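Budget for a pair of hand held grippers, what am I forgetting??
Asked in Equipment & Purchasing
Tags: grippers, data collection, budget, spares

Hi all. Have to put in a number for our gear by Sunday night and I'm not confident in it. Small group, we want to record two-handed household stuff (moving baskets, folding, tidying a table) with hand-held grippers, then train on it. The arms are a separate budget and somebody else's headache.

What I have so far:

- 2 hand-held grippers, Gritier kit, parts only, we print the bodies ourselves
- cameras and mounts for both
- finger pads, one set each
- SD cards, cables, a charger
- total comes to $3795 before tax and shipping

My boss wants to know if we can start with one gripper and buy the second one later. Also whether it's worth paying Hollamum for the assembled version, which is dearer but shows up ready to go. Never bought this kind of thing before so any line items I've missed, please shout. We're in Canada if it matters for shipping.

Thanks
Ramesh Grewal

3 answers

Answer 1 (accepted)

Did this budget last year, got it wrong, so here goes. Quick and out of order, on my lunch.

Spare pads. One set each is not enough. The pads are what touches everything, they're the first thing to go and when they go your recordings stop matching each other. Budget 4 sets to start. Buy them all from the same batch if you can, we reordered and the second lot was a different thickness, had to redo a week of calibration. Write the batch number on the bag. Seriously.

Threaded inserts. If you're printing bodies you want brass heat-set inserts wherever a screw comes in and out. Screwing straight into plastic is fine for about a month of pad changes and then it isnt. A bag of inserts is cheap, the tip for the soldering iron is cheap, put both on the list now because going back for a second approval over pocket change is misery. Also a spare set of screws, they roll under the bench and live there.

Reprints. You have no filament line. You will drop one. Put in at least two spools of whatever you're printing the bodies with, black if you want them to match and not throw colour around.

Batteries, if your cameras run on them. Double what you think. Your operator will be standing there ready to go and the thing is charging.

One gripper or two: if the tasks are two-handed, buy both at once. Half a setup gets you one-handed data that you'll bin later. Your boss is thinking it halves the cost. It doesnt, the calibration boards, cards, filament etc are all shared and you pay shipping and duty twice.

Props are a real line too. Baskets, towels, tubs, whatever you're tidying. Everyone says they'll bring it from home, then the nice basket goes back home mid project and your set has changed. Buy it and label it. Get more than one colour and weave/texture of the same kind of thing, otherwise you're training on one basket. 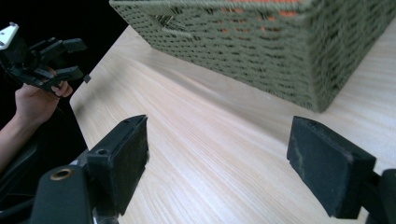 And leave yourself a lighting line, even a small one. A bright window on a pale table washes stuff out at certain hours, we ended up with a cheap blind plus two lamps and only recording after 3 in the afternoon, which meant paying people for shorter shifts, which nobody had costed either. Blind was less than one shift.

Tax, duty, shipping: get the quote landed, in writing, in Canadian dollars. The exchange rate moved on us between quote and invoice.

So no, $3795 won't do it in my opinion. Gear cost looks fine, it's the consumables that are missing. Ask for more now, easier than asking in October.

Lamai Mahawong

Comments on this answer:

Ramesh Grewal: This is gold thank you. Did you go assembled or kit in the end?

Lamai Mahawong: Kit. But we had someone who likes printing. If you have to pay a person to put them together, work out their hours and compare, assembled might come out ahead. Ask Hollamum if they sell the pads seperately first, if they only sell whole units walk away.

Answer 2

Second the inserts.

Only thing I'd add is storage. Check how big your recordings are per minute, times it by the hours you plan, then double it for the backup. We got a Talukder drive enclosure that was fine until it was full, and then we were deleting things on a Friday afternoon to make room. Not a good way to choose what data you keep. Drives went in as "misc" on ours and got knocked back so give them their own line.

Also arm rests or stools for the operators. Holding a gripper up in each hand gets heavy fast.

Answer 3

just get the Cleltulen ones, cheaper. havent used them myself but a mate in another lab says theyre ok. dont know about spares

Comments on this answer:

Ramesh Grewal: Had a look, couldn't find pads listed anywhere on their site. Have emailed them.

Ramesh Grewal: No reply yet. Going with the kit, both units, plus a proper consumables line. Will post the final breakdown if it gets approved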